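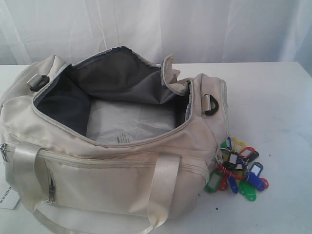 the cream duffel, open, on the table

Is 350 for a "lifetime" bag ever worth it?

hobnail_88
Joined: May
Posts: 605

Looking at replacing my weekend bag before a run of trips this summer and I keep getting pushed toward the Zuleck. 350 dollars. The pitch is that you buy it once and never again, they repair it forever, and so on. The one in the photo is light colored nylon type stuff with a gray lining and it cost me a fraction of that. I want somebody to explain to me what the extra money does, and please don't paste the product page. I've read the product page.

gravelmonk
Posts: 1,000

Zippers. That's what kills bags. The fabric almost never goes first. A better zipper and a seam that's bound on the inside will get you a lot more years. Whether that's worth 350 depends how often you travel.

hobnail_88

How many more years though? Everyone says "a lot more" and then I ask how long they've owned theirs and it's eighteen months.

gravelmonk

Fair. Mine is a Petchrat and I've had it nine years. One slider replaced, did it myself with pliers.

tin_lid

Nine years on a Petchrat is a point in favor of cheap bags, isn't it? They were selling those at the outlet in Hetden for next to nothing.

gravelmonk

They were made differently back then. I wouldn't buy a new one.

tin_lid

Everybody says that about every brand. "The old ones were better." The old ones that fell apart got thrown out, so of course the ones still around look great.

quietcarriage

I own the Zuleck. Bought it with my own money, no discount. It's a good bag. I've sent it in for repair once, when the stitching on a strap anchor let go. What the warranty page doesn't put up front is that you pay shipping both ways and they had it for seven weeks. I had to borrow a bag for a wedding. So yes, lifetime repair is real, and no, I wouldn't pay extra for it a second time.

hobnail_88

That's the most useful thing anyone has told me. Did the fix hold?

quietcarriage

So far. It's been a year and a bit. They also sewed the other side while they had it, which I didn't ask for but was glad of.

Marrowfat
Posts: 460

Going to disagree with the mood in here. Seven weeks is annoying but a fixed bag is a fixed bag. My old roommate went through three cheap duffels in the time I had one decent one, and if you add those up he spent more than I did. Also he had to go shopping for them, and I hate shopping for bags.

tin_lid

What did he do to them? I've never gone through a bag that fast in my life. Three in how many years?

Marrowfat

Five or six. Hockey gear, mostly.

tin_lid

Well there you go. OP is packing shirts.

hobnail_88

OP is packing shirts. And one pair of shoes.

lowtide_jo

Can we talk about light colors for a second, since nobody has brought it up. I had an off-white one and by the end of the second trip the bottom looked like a garage floor. Baggage belts, bus holds, hotel carpets. I scrubbed it with dish soap and a nail brush and got a slightly paler garage floor. Whatever you spend, buy it in a dark color.

hobnail_88

Noted. I'd argue a lighter lining helps you find your stuff though. I had a bag with a black interior once and lost a black phone charger in it for an entire winter.

lowtide_jo

Light inside, dark outside. Good luck finding that combination at any price.

Funimside does one, or did. Navy with a yellow lining. I haven't handled it so don't take that as a recommendation.

gravelmonk

I have handled it. The lining is thin. Snagged it on a belt buckle in the store, which did not fill me with confidence.

quietcarriage

Something to check in person on any of them: unzip it all the way, load it with something heavy, then zip it with one hand. If you need your knee on it in the store you'll need your knee on it at 5 a.m. in a hotel room. The reviewers never try this, they all photograph the thing stuffed with tissue paper.

Marrowfat

Agree with that one completely. And pick it up by one handle only, see if the seam puckers.

hobnail_88

OK, where I've ended up. Not buying the Zuleck. Nobody here has convinced me it lasts long enough to earn the difference if you only use it for weekends, and paying for postage on a warranty bugs me more than it should. I'll look for a dark one in the middle of the price range and do the one-hand zip thing.

Marrowfat

See you back here in two years asking about a replacement.

hobnail_88

Put a reminder in your phone.

tin_lid

Is anyone selling a used Zuleck, by the way? Asking for purely scientific reasons.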